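robotics club sim thread, week 4. Team Tindus is at it again

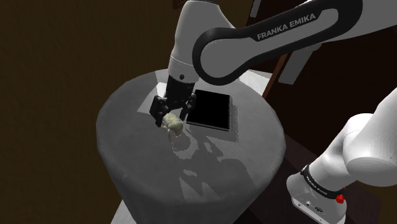
Urquijo Hall, October 16, 2019

Franka arm has the lumpy green thing over the round table. notebook right next to it, so no sloppy moves

Eusebio Calvo rewrote the grasp script last nite — way shorter now, still hate the variable names

goal is 200 sim runs before the Kellero meet. we're at 165. my laptop fan is screaming

next up: placing it without hiting the notebook. Florencio has a plan, I have snacks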